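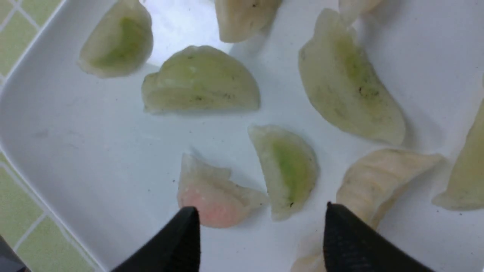 白いトレーの上の、半透明の皮で包んだ餃子

印刷する | メールで送る

ティクコム市場の旧荷さばき棟、共同加工場に改装 10月から利用開始

ティクコム市は、市場の東側にある旧荷さばき棟を小規模な食品事業者向けの共同加工場「タムノ」に改装し、10月から利用を受け付ける。総菜や菓子、点心、漬物などを作る個人や小さな会社が、必要な時間だけ部屋を借りて製造できる施設で、市が食品加工用の貸し部屋を持つのは初めてとなる。

旧荷さばき棟は鉄骨2階建て、延べ床面積1,635平方メートル。青果の荷さばきに使われていたが、取扱量が減って西側の新しい棟に機能が移り、その後は空き容器やフォークリフトの置き場になっていた。市は取り壊しも検討したものの、柱と屋根の状態がよく、排水の傾斜をつけた床も生かせるとの調査結果が出たことから、改装して使い続けることにした。

工事は春に始まり、外壁の塗り直しを除いてほぼ終わった。現在は給湯設備の試運転と、部屋ごとの換気量の測定を進めている。外壁は10月の利用開始後に北面から順に足場を組む予定で、期間中も部屋の利用はできる。

■加工室は七つ

加工室は1階に四つ、2階に三つの計七つ。1階の部屋は水を多く使う作業を想定し、床に排水溝を通した。大型の流し、ガスこんろ、蒸し器、作業台を備える。2階は菓子やパン、乾物の小分けなど水の使用が少ない作業向けで、電気オーブンと計量台がある。

部屋の大きさはそろっていない。もとの柱の位置に合わせて壁を立てたためで、もっとも広いのは搬入口に近い1階の南側の部屋、もっとも狭いのは階段脇の2階の部屋となる。狭い部屋は料金を低く設定し、瓶詰めのラベル貼りや箱詰めなど、加熱を伴わない作業での利用を見込む。

各部屋の入り口には手洗い場と靴を履き替える場所を設けた。市の当初案では手洗い場を廊下に共同で置く計画だったが、利用を希望する事業者への聞き取りで「朝の時間帯に列ができる」「手を洗ってから扉に触れることになる」といった意見が出て、設計を変更した。蛇口は手を触れずに水が出る型を採用している。

粉を使う部屋と使わない部屋は階を分けた。小麦、そば、乳、卵、落花生などを扱う場合は予約時に申告が必要で、そばと落花生については使える部屋を決めて、ほかの部屋への持ち込みを認めない。申告の内容は部屋の前に掲示し、次に使う人が確かめられるようにする。

■冷蔵・冷凍庫はドレディアが運営

1階の北側には共用の冷蔵庫と冷凍庫を置く。運営は、市場内で保冷倉庫を営むドレディアが受託した。同社は隣接する自社倉庫の機械室から配管を延ばし、旧荷さばき棟の保冷区画をまとめて冷やす。単独で冷凍機を据えるより設置費を抑えられると市は説明している。

保冷区画の棚は利用者ごとに区切り、鍵付きの網かごで管理する。温度は自動で記録し、利用者は自分の棚がある区画の記録を後から取り寄せることができる。取引先の店舗や宿泊施設から温度記録の提出を求められることが増えているという事業者の声を受けたもので、取り寄せに追加の料金はかからない。

ドレディアによると、冷凍庫は急速冷凍用の小部屋と保管用の部屋に分かれる。急速冷凍用の小部屋は台車のまま入れることができるが、湯気の立つ状態での持ち込みは断る。庫内に霜がつき、扉の開閉に支障が出るためで、手前に粗熱を取るための棚と送風機を置いた。

長期の保管には対応しない。棚の利用は製造に伴う一時的なものとし、長く預けたい場合はドレディアの倉庫を別に契約してもらう。契約した荷は両方の建物をつなぐ屋根付きの通路を通って運ぶ。

■予約は「ズドレオ」で

部屋の予約には、市が体育館や集会室の貸し出しで使っている予約システム「ズドレオ」を使う。画面に「食品加工」の項目を加え、部屋、時間帯、使う原材料、冷蔵・冷凍棚の要不要を選ぶ。インターネットを使わない人は、市場の管理事務所の窓口でも申し込める。

利用できるのは早朝から夜まで。時間帯は早朝、午前、午後、夜間に分け、続けて借りることもできる。弁当や総菜の事業者は早朝、菓子の事業者は午後の利用を希望する声が多かった。夜間は仕事を終えてから試作をしたいという人の利用を想定し、料金をほかの時間帯より安くする。

予約は前の月の初めから受け付ける。同じ事業者が同じ部屋の早朝枠を続けて押さえると、ほかの利用者が入れなくなるおそれがあり、早朝枠については一つの事業者が月に取れる数に上限を設ける。上限は当面の扱いとし、埋まり具合を見て改める。

利用登録は100件を上限とする。登録には、市内に住んでいるか事業所があること、食品衛生に関する講習を受けていることなどの条件がある。まだ開業していない人も、試作のみの区分で登録できる。試作の区分では、作ったものを販売することはできない。

キャンセルは前々日の夕方までなら料金がかからない。それ以降は半額、当日は全額を支払う。大雪や停電で施設を閉める場合は返金する。冷蔵棚に材料を入れたまま利用を取りやめたときは、翌日のうちに引き取りに来てもらう。

■「自宅では許可が取れない」

改装のきっかけは、市が商工業者を対象に行った聞き取りだった。朝市や駅前の直売所に出している人の中に、製造場所を確保できずに出品をやめたり、品数を減らしたりした人がいることが分かった。

自宅の台所とは別に製造用の部屋を用意しようとしても、水回りの工事費が重い。空き店舗を借りる方法もあるが、商店街の古い建物では排水管が細かったり、換気扇の取り付けに大家の同意が得られなかったりする。市の担当課は「作る腕があり、買う客もいるのに、場所の段階で止まっている例が目立った」と話す。

朝市で蒸し餃子と小さな肉まんを売っている事業者は、これまで知人の飲食店が休みの日に厨房を借りて仕込みをしていた。店の営業日が変わると仕込みの日も動き、取引先に納品日を約束できなかったという。「同じ曜日に同じ場所で作れるようになれば、宿や弁当店からの注文も受けられる」と期待する。皮は手でのばしており、作業台の高さを選べる部屋を希望している。

漬物を作る農家の事業者は、冬場の利用を考えている。自宅の納屋で作っていたが、設備を改めるには納屋の屋根から直す必要があった。「漬け込みの間は部屋を使わないので、樽をどこに置くかが問題になる」とし、保冷棚の大きさを確かめてから登録するか決めるという。

焼き菓子の事業者からは、オーブンの台数と予熱の扱いについて質問が出た。予熱の時間も予約時間に含まれる。前の利用者がオーブンを使っていた場合は、申し出があれば電源を切らずに引き継ぐことができるが、天板と庫内の清掃を終えていることが条件となる。

■清掃と廃棄物

利用後の清掃は利用者が行い、清掃の時間も予約時間に含む。洗剤、ブラシ、水切りは部屋ごとに色を変えて備え付け、ほかの部屋のものと混ざらないようにした。布巾とまな板は備え付けを置かず、各自が持ち込む。包丁も同様とする。

鍋、ボウル、バットなどは貸し出し用を用意するが、数に限りがあり、先に予約した人を優先する。持ち込みの器具には名前を付けてもらう。置いたまま帰った器具は管理事務所が預かり、月末までに引き取りがなければ処分する。

生ごみは市場から出る野菜くずと同じ経路で回収し、市内の堆肥場に運ぶ。ただし油を多く含むもの、貝殻、大きな骨は堆肥に向かず、分けて出してもらう。揚げ油は1階の裏口に回収缶を置く。回収缶は雨のかからない位置に据え、ふたに網を付けて揚げかすが入らないようにした。

排水は、油を分ける槽を通してから下水に流す。槽の点検と清掃は市が業者に頼むが、流し台のごみ受けは利用者が毎回空にする。旧荷さばき棟では野菜を洗った水だけを流しており、油を分ける槽がなかった。新設の工事で床下から古い配管が見つかり、付け替えに日数を要した。

■料金と収支

料金は部屋の広さと時間帯で決まり、ガス、水道、電気の使用料を含む。市は光熱費を別に計る方式も検討したが、部屋ごとの計器の設置費がかさむうえ、短い時間の利用では精算の手間が大きいと判断した。急速冷凍用の小部屋は使った回ごとに支払う。

料金表は管理事務所と市の窓口で配っている。支払いは予約時の前払いが原則で、登録した事業者は月ごとにまとめて払うこともできる。試作の区分は前払いのみとなる。

市は、早朝と午後の枠が埋まれば日常の維持費をまかなえると見ている。大規模な修繕は市場全体の会計から出す。市議会では「利用が一部の事業者に偏れば、市の施設として続ける理由が問われる」との指摘があり、市は利用状況を毎年公表すると答えた。

民間の貸し厨房との競合を心配する意見もあった。市内の貸し厨房は料理教室や催しでの利用が中心で、製造許可を前提とした部屋は少ない。市は、教室や宴会を目的とする利用は受けず、希望があれば民間の施設を案内するとしている。

■搬入と駐車

搬入口は建物の南側。市場の競りが行われる時間帯は場内の通路が混み合い、東門からの乗り入れができない。早朝枠の利用者は南門から入り、搬入口の前に車を止めて荷を下ろしたあと、門の外の駐車場へ移す。止めたままにすると、青果を運ぶ車が曲がれなくなる。

駐車場の台数は増やさない。路線バスの「市場前」停留所からは歩いてすぐだが、早朝枠に間に合う便はない。バス会社には増便を求めておらず、市は自転車置き場に屋根を付けた。荷物用の昇降機は2階まで通じており、人は乗れない。台車は搬入口の脇に置き、使ったあとは戻す。

近くの住民からは、夜間の換気扇の音とにおいについて問い合わせがあった。排気口は住宅のある北東側を避けて南側の屋根に集め、夜間は強い火を使う作業を控えてもらう。揚げ物と燻製は夜間枠では認めない。燻製については日中も、使える部屋を1階の南側に限る。

■市場の中での位置づけ

市は加工場の利用者に、市場の仲卸からの仕入れを紹介する。形がそろわない野菜や、箱に満たない端数の荷を、早朝枠の利用者が直接買えるようにする計画で、仲卸の数社が応じる意向を示した。値段の付け方は各社に任せ、市は間に入らない。仕入れを市場内に限ることもしない。

仲卸の側では、端数の荷は近所の飲食店に安く譲るか、売れ残れば堆肥場に回していた。青菜を扱う仲卸の一社は「にらや白菜は外葉を落とすと箱が半端になる。刻んで使う人が近くにいれば引き取ってもらいやすい」と話す。土物を扱う別の一社は、量が日によって違うため約束はできないとし、その朝に出せる品を搬入口の掲示板に書き出すやり方を考えている。

できた商品の販売所は建物内に設けない。衛生区画に一般の客が入ることを避けるためで、朝市や直売所、各店での販売を続けてもらう。市場の正面にある案内所には、利用者の商品がどこで買えるかを載せた一覧を置く。掲載は希望者のみで、試作の区分の人は対象にならない。

1階の廊下には、旧荷さばき棟で使われていた大型の台ばかりを残した。動かすには床を切る必要があり、そのまま展示する形になった。目盛りは読めるが検定は受けておらず、取引や計量には使えない。屋号の書かれた古い木札も見つかっており、持ち主が分かるものは返却し、残りは管理事務所で保管している。

■見学会

登録を考えている人を対象に、9月に見学会を開く。時間は午後2時から。1階と2階の加工室、保冷区画、搬入口を順に回り、続いて予約画面の使い方を説明する。衛生区画に入るため、髪を覆う帽子と上履きを持参する。指輪や腕時計は入り口で外してもらう。小さな子どもを連れての入室はできないが、管理事務所の休憩室で待つことができる。

申し込みは管理事務所の窓口か電話で受け付ける。定員に達した場合は、同じ月のうちに追加の回を設ける。車で来る人は南門を使う。

登録の受け付けは見学会のあとに始める。先着順とはせず、受付期間中の申し込みが上限を超えたときは、製造品目と希望する時間帯の重なりを見て調整する。講習をまだ受けていない人は、修了後に証明の写しを出せば仮の登録ができる。見学会に参加しなくても申し込みは可能だが、初めて部屋を使う前に、機器の扱いについての説明を受ける必要がある。

印刷する | メールで送る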